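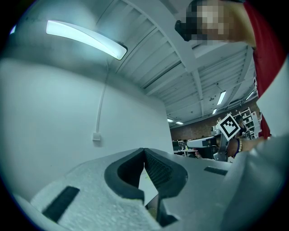

Sharpening and maintaining kitchen knives on a whetstone

Notes for the home kitchen. The method suits plain-edged stainless and carbon steel knives with a blade longer than a paring knife. Serrated bread knives and ceramic blades need different equipment and are not covered.

Stone grit

Grit numbers run from coarse (low) to fine (high). A stone below 600 removes metal quickly and is meant for chips and badly rounded edges. A 1000 stone sets the working edge. A 2000 stone refines it, and for a general cook's knife that is a sensible place to stop. Anything finer gives a polished edge that slides on tomato skin and capsicum unless the cook is doing a lot of raw fish.

Grit scales are not the same from one standard to the next. A 1000 stone on the Japanese scale does not match a 1000 on the European one, so buy both stones from the same maker if they will be used in sequence. The combination stone used for these notes is a Drikel, coarse on one face and 2000 on the other. The Kofler stones are harder, wear more slowly and give less feedback under the blade.

Soaking

Soft water stones go into a tub of tap water until the bubbles stop. Hard ceramic stones are splash-and-go and should only be wetted on the surface. Do not soak a stone that has been glued to a wooden base, and do not leave any stone in water overnight unless the maker states that it can be stored that way.

Setting up

Put the stone on a damp tea towel folded in half, on a bench at hip height. The towel must not slide. If it does, wring it out further. A rubber stone holder does the same job and is easier to rinse. Work near a window or under a lamp placed to one side, where a dull edge shows as a bright line.

Finding the angle

Most European knives are ground at 20 degrees a side, most Japanese knives at 15. Colour the bevel with a permanent marker and take two light strokes. If the ink comes off at the shoulder only, the spine is too low. If it comes off at the very edge only, the spine is too high. Adjust until the ink clears across the full bevel, then lock the wrist.

Clip-on angle guides work but scratch the blade face. Tape the spine first.

Strokes

1. Start at the heel with the edge facing you. Two fingertips of the free hand rest flat near the edge, directly over the stone.
2. Push and pull along the length of the stone. Pressure on the push away from the edge, none on the return.
3. Move the fingertips along toward the tip in overlapping sections. Raise the handle slightly at the curve of the belly.
4. Continue until a burr can be felt along the whole of the opposite side. Feel for it by drawing the thumb off the edge, never along it.
5. Turn the knife over and repeat.
6. Change to the 2000 side and halve the pressure.
7. Finish with alternating single strokes, very light, to remove the burr.

Keep the grey slurry on the stone while working. It is part of the abrasive. Add water by the spoonful when the blade starts to drag.

Testing

A sheet of newsprint held by the top corner should part without tearing. A snag at one point means burr or a missed section; mark the spot with the pen and go back to it. Waltraud Lüthi tests on the shoulder of a ripe tomato with no downward pressure, and this is the stricter test of the two.

Flattening

Water stones dish in the middle. Draw a pencil grid over the surface and rub it on a flattening plate under running water until the grid has gone — do this every second or third session. A dished stone rounds the edge and no care with the angle will fix that.

Drying and storage

Rinse, wipe, and stand the stone on its long side in moving air. Keep it away from the oven and out of direct sun, as fast drying cracks the softer types. Carbon steel blades get a wipe of camellia oil or food-grade mineral oil before they go back on the rack. A honing rod straightens the edge between sessions but does not replace them.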